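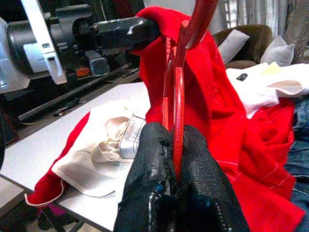

Clothes hanger

A clothes hanger, or coat hanger, is a device shaped to hold a garment by the shoulders, waist or fold so that it can be stored upright. Most hangers have a hook at the top and two sloping arms below it. Some have a straight bar across the bottom for pants, and others have clips for skirts.

History

Before hangers were common, outer clothing was kept on pegs or laid flat in chests. Shaped wooden hangers came into wider use in the 1800s, first in tailors' shops and wealthier homes. Bent wire hangers followed and were cheap enough for laundries to give away with cleaned clothes. Molded plastic became the usual material for low-cost household hangers in the second half of the 20th century.

Hanging and folding
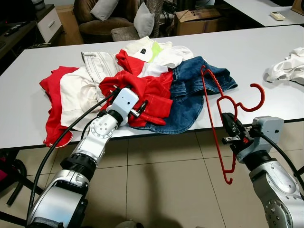
Whether a garment should be hung or folded depends mainly on its weight and how the fabric is made. Woven fabrics hold their shape under their own weight and are usually hung. Knits have more give and may grow longer if left hanging for months, so heavy sweaters are generally stored flat. Blue denim jeans left rumpled on a table, among shirts and other pants, will take either treatment, as the cloth is sturdy and most creases in it fall out with wear. Garments cut on the bias are often hung for a day before hemming so that the fabric can settle.

Materials

Wire hangers take up the least room but have narrow arms that can leave points in the shoulders of a shirt. Wooden hangers are thicker and support coats and jackets better. Plastic hangers fall between the two and are made in many colors. Padded hangers, covered in satin or cotton, are used for delicate items. Velvet-type coatings are added to thin plastic hangers to keep wide necklines from slipping. 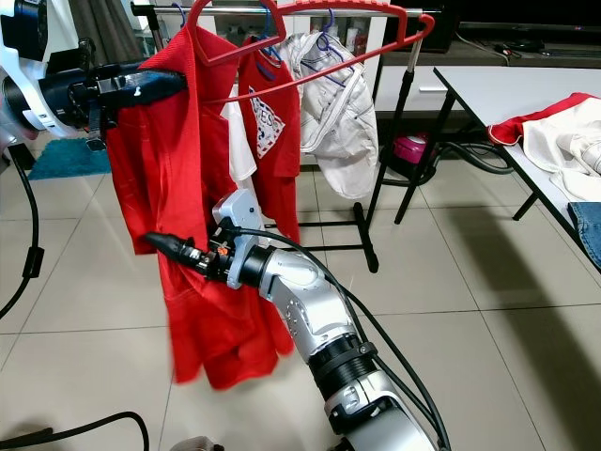 Mhairi Dalgleish argues in the handbook Baird on Garment Care that the width of the hanger matters more than what it is made of, and that the arms should end just short of the sleeve seam. Shops tend to follow a similar rule, though many keep a single size for all adult clothing to save on stock.

Rails and racks

Hangers are used with a fixed closet rod or a freestanding rack. A rod is normally set far enough from the wall for the arms to clear it. Long rods need a center support, or they bow under a full load. The Lorero rack, sold by the Warkow firm Nultura, is rated for 100 pounds and comes with 19 hangers.

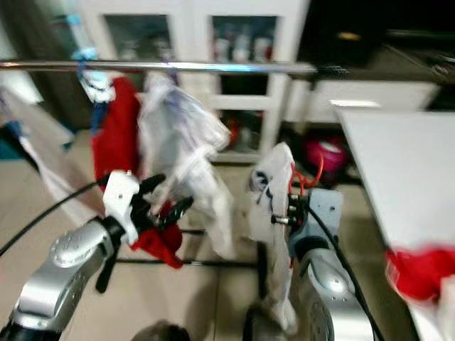 Freestanding racks are also less steady than closet rods, and heavy coats are best spread along the full length. Models with wheels usually have a lock on at least two of them.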